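The Long Spoon

Hazel Ridgeway learned to stir before she learned to pour. Her first job in Clirkasside was at a hotel bar with 90 seats and no menu, and for most of June she was handed a spoon and a pitcher of water and told to keep the ice quiet.

She now teaches people who want to make cold drinks at home, mostly without alcohol. Her list of equipment is short. It starts with a bar spoon and ends with a basket to carry everything in.
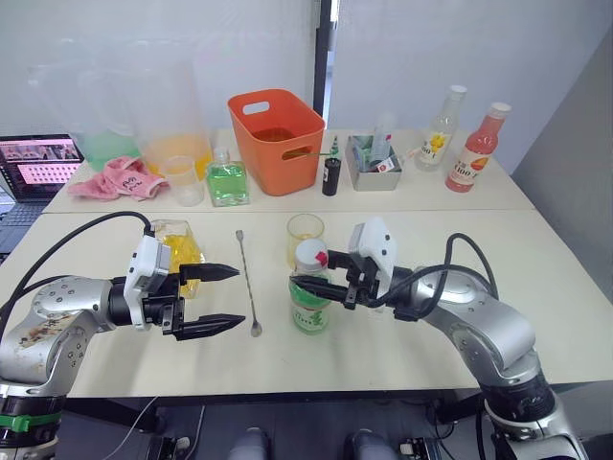 A bar spoon costs little and lasts for years, and Ridgeway thinks most people buy the wrong one. She likes them long, so the hand stays well above the rim of the glass. The metal one lying flat on the front table has the twisted handle she asks for and a small round bowl. The twist lets the shaft turn between the fingers while the bowl follows the inside of the glass. Gus Mahmoud, who took her class with his sister Shoshana, practiced at home with a chopstick first. "It's the same motion," he says. "It just looks worse."

Color comes next. Ridgeway has her students set out the greens and yellows before mixing anything, and taste each one plain. A strong green can taste of very little — a pale one can take over the whole glass.
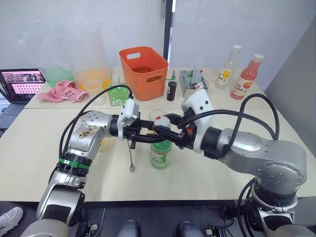
Food & Drink Desk

Bottled juice is fine with her, and a label that says "100%" in bold print doesn't settle the matter of sweetness. She pours a little into a clear drinking glass, tries it, and only then decides how much to add. Caps go back on between pours.

Class notes are kept on index cards. Izzati Raju's card for a lime and mango cooler has been crossed out twice and now reads: less lime, stir longer, no straw.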